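Lavandaria Kastcombe – lista de verificação de segurança, zona automatizada
Turno da manhã, agosto. Preenchida à pressa entre duas cargas, desculpem a letra (e agora a dactilografia).

Legenda: OK / NOK / N.A. Comentário obrigatório quando NOK. Nos outros é facultativo mas dá jeito a quem vem a seguir.

1. ACESSOS E CIRCULAÇÃO

1.1 Porta de serviço desimpedida – OK
1.2 Porta de emergência abre por dentro sem chave – OK. Perra em baixo. Já abre, mas com o ombro.
1.3 Marcação amarela no chão legível – NOK. Junto à calandra já quase não se vê. Pedido de tinta feito no mês passado, sem resposta.
1.4 Carros de roupa fora do corredor – NOK às 7h10, OK às 7h25. É sempre o mesmo: a noite acaba, os carros ficam onde calha. Antes havia alguém na separação até às seis e arrumava-os. Agora esse posto não existe no turno da noite e a tarefa não foi passada a ninguém. Tem de ficar escrita na folha de alguém.
1.5 Iluminação – OK, menos a lâmpada por cima da mesa de dobragem 2, a piscar.

2. PARAGENS DE EMERGÊNCIA

2.1 Botão da entrada – OK, testado
2.2 Botão da mesa de dobragem – OK, testado
2.3 Botão do tapete – OK, testado. Rearme demorou 70 segundos. O manual da Staltudura não diz quanto é normal. Perguntar.
2.4 Toda a gente do turno sabe onde estão os três – NOK. Duas colegas novas só sabiam de dois. Mostrei-lhes na hora. Devia ser no primeiro dia, antes da farda.

3. CÉLULA DE CARGA E DESCARGA (braços)

3.1 Velocidade reduzida com pessoas na zona – OK
3.2 Sinal sonoro antes do arranque – OK mas baixo. Com o secador grande a trabalhar não se ouve a três metros. Quem usa protectores não ouve nada. Pedir sinal luminoso.
3.3 Registo de paragens em dia – NOK. Faltam as da noite. O painel marca 98 paragens desde a última revisão, a folha em papel tem 76. As outras alguém rearmou e seguiu. Não é para ralhar com ninguém, mas sem a causa escrita não há maneira de pedir à Belkadi que venha cá afinar.
3.4 Peças pequenas (meias, babetes) separadas à mão – OK. Continua a ser trabalho nosso e vai continuar, pelo que percebi na reunião.
3.5 Ninguém mete a mão para "ajudar" – NOK. Vi eu. Peça presa, um segundo, resolve-se. Percebo a pressa, o contador está à vista e as pessoas sentem que têm de acompanhar. Proposta: virar o contador para a parede ou tirá-lo. O ritmo do braço não é o ritmo de quem dobra.
3.6 Modo manual só com chave – OK. Chave no armário, assinada.
3.7 Garras limpas de cotão e linha – OK, limpas no fim do turno da tarde segundo a folha.

4. POSTURA, ESFORÇO, PAUSAS

4.1 Altura das mesas ajustada a quem lá está – NOK na mesa 1. Manivela partida outra vez.
4.2 Rotação de posto de duas em duas horas – NOK. No papel sim. Na pratica quem fez a formação da Horkley fica na célula a manhã inteira, porque só há duas pessoas com ela. As outras ficam a dobrar sem sair da mesa. Dantes toda a gente fazia carga, e carga custava às costas mas mudava-se de posição. Agora há menos peso e mais horas no mesmo gesto. Três queixas de pulso este mês, nenhuma de lombar. Registar as duas coisas, a boa também.
4.3 Pausas cumpridas – OK
4.4 Água disponível – OK, garrafão trocado
4.5 Temperatura na sala – NOK. Agosto. Ventoinha única virada para o quadro eléctrico e não para as pessoas!! Percebo o motivo, mas é preciso outra.

5. MÁQUINAS DE LAVAR, LADO DAS MÃOS E LADO DOS BRAÇOS

5.1 Portas fecham e bloqueiam – OK
5.2 Mangueiras sem fugas – OK
5.3 Tampa do filtro fechada – OK
5.4 Autocolantes e instruções no sítio – OK
5.5 Chão seco à frente das máquinas – OK à hora da ronda
5.6 Cestos no ponto certo – ver comentário
5.7 Cabos arrumados – ver comentário

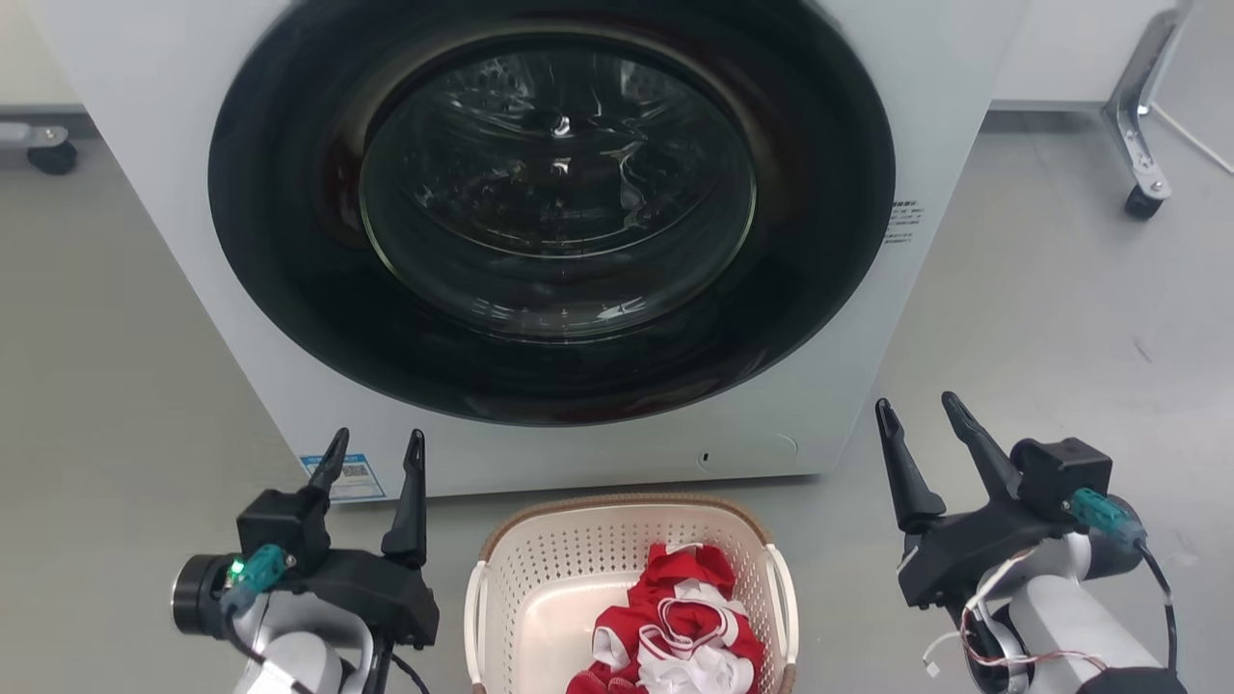 Comentário a 5.6 e 5.7. O posto de carga mudou mais do que qualquer outro nesta casa e a lista ainda é a do tempo em que se carregava tudo à mão. Dantes o cesto ficava onde desse jeito, pousava-se com o pé se fosse preciso. Agora o sítio dele é parte do trabalho: em baixo, de frente para a porta da máquina, entre os dois braços, como está o creme com a roupa vermelha e branca. Quem o pousa tem de saber isso e não está escrito em lado nenhum. Vermelho e branco no mesmo cesto, já agora: a decisão de separar é de uma pessoa, a célula não vem perguntar. Confirmar antes de carregar, ponto novo para a lista. Cabos: no braço direito há um fio branco com uma fichinha na ponta, pendurado sobre o chão, sem estar ligado a nada que se veja. Marco 5.7 NOK. Não mexer, não cortar, não "enfiar para dentro". Avisar manutenção e perguntar à Staltudura o que é. Confirmar também os rodízios dos pés de metal ao lado da máquina, se têm travão e se está posto.

6. FORMAÇÃO E INFORMAÇÃO

6.1 Formação básica, todo o turno – OK
6.2 Formação de célula – NOK, só duas pessoas (ver 4.2). Pedir mais quatro lugares, e dentro do horário. Da última vez foi depois das 17h e quem tem miúdos não pôde ir.
6.3 Instruções em português junto à célula – NOK. Folha só em inglês. A traduçao feita por nós está colada com fita e já falta um canto.
6.4 Pessoal informado das mudanças de posto – NOK. O quadro foi alterado e soube-se pelo quadro. Há gente a perguntar-me a mim se fica. Eu faço a lista de segurança, não sei responder, mas fica anotado que a pergunta existe e que anda a tirar a atenção às pessoas.

A TRATAR

- Fio branco solto, braço direito: hoje
- Manivela mesa 1: esta semana. Orçamento anterior 297 euros, foi recusado por caro. Rever.
- Sinal luminoso na célula
- Tinta amarela
- Arrumação dos carros da noite: pôr na folha de funções
- Contador: falar com a chefia
- Segunda ventoinha
- Lâmpada mesa 2
- Acrescentar à lista: posição do cesto, separação de cores, travões dos rodízios

Próxima ronda às 14h30, pelo turno da tarde. Deixo a caneta presa na prancheta, por favor que lá fique.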